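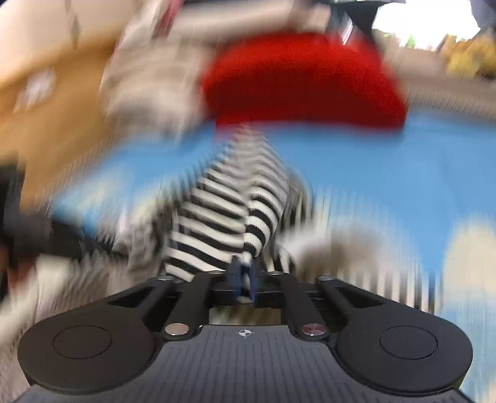
A hand-held gripper closing on a dark blue tab at the end of a striped fabric item.

Hand-held demonstration is a way of showing a robot how to do a job in which a person carries the robot's gripper around and does the job with it, while a camera on the tool records everything from the gripper's own point of view. The recordings are later used to train a control program, called a policy, which tries to produce the same kind of movement on a robot arm. It belongs to the wider family of methods known as learning from demonstration, alongside hand guiding (in which the arm itself is pushed through the motion) and teleoperation (in which the arm is driven from a distance). It has become a favorite for household work, and especially for clothes, bedding and other soft goods.

Background

The oldest of the three approaches is hand guiding. A worker takes hold of the arm, leads it along the path wanted, and the joint positions are stored and played back. It suits welding, painting and the stacking of boxes very nicely, where the parts turn up in the same place every time, and a patient person can pick it up in an afternoon. Its weakness is that somebody has to stand beside a heavy machine and lean on it, and that the person's own hands and sleeves tend to wander into the camera's view.

Teleoperation keeps the person out of the way. The operator moves a controller, or a smaller copy of the arm, and the real arm follows along. The recordings match the robot very closely, but the equipment is costly to move, and the operator usually feels little or nothing of what the gripper is touching. Pulling a sleeve through a tangle without that sense of touch is slow going, as anyone who has tried to button a shirt in ski gloves will understand!

Hand-held tools sit somewhere between the two. The person feels the tug of the cloth through the handle, the arm can stay behind in the workshop, and the tool itself can be taken into an ordinary bedroom or kitchen.

The tool

Designs vary a good deal from one group to the next. Most have a pair of jaws worked by a trigger or a squeeze of the hand, a body that carries the linkage, and a camera with a very wide lens looking forward over the jaws. The wide lens bends straight lines toward the edges, but it keeps both the fingertips and a generous piece of the room in sight, and the room matters. Training software works out where the tool has been by following fixed details in the surroundings, so a patterned sheet or a card on the wall is a good deal more helpful than a bare white surface.

Some tasks call for two tools, one in each hand. The two recordings must then be lined up in time, commonly with a clap of the jaws at the start of each take -- a habit borrowed from film sets.

Working with cloth

Cloth is the classic hard case. A cup keeps its shape when it is lifted, while a garment folds, twists, hides its own edges and almost never lands the same way twice. For this reason demonstrators are generally taught to look for a feature the jaws can find again, such as a hem, a cuff or a tab, and to begin from there.

Lifting and swinging a garment to open it out is among the most natural things a person does with laundry, and among the hardest to record well. The movement is quick, the camera travels with the hand, and the stripes or print on the cloth smear into streaks.

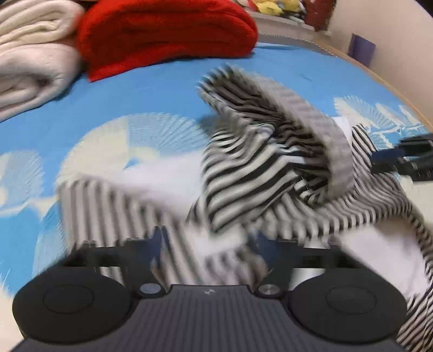

Swinging a striped garment over a bed with a hand-held gripper. The fast movement blurs the cloth.

Some blur is accepted as part of the work, given that a policy trained only on slow, careful motion tends to drag cloth about timidly and never quite shake it open. Demonstrators are often asked to pause for a moment before and after a fast movement, which leaves clear views at both ends.

Collections and projects

The Histari household set, described in a report dated 27 April 2019, gathered 51 laundry and bed-making tasks, with 20 takes of each. Its authors kept the failed takes and labeled them, dropped socks and all, a choice that was argued over at the time and has since been widely copied. A follow-up the next June, known as Nimri, added tasks for 2 tools in 8 homes. The Rodgate workshop notes, which grew out of the same circle, are still passed along to new demonstrators for their plain advice on lighting and grip.

Stevero, a later project, recorded the same folding tasks by teleoperation and by hand-held tool. Its teleoperated takes were steadier and its hand-held ones quicker, and the group went on to train on a mixture of both.

See also

Teleoperation
Kinesthetic teaching
Imitation learning
Robotic laundry folding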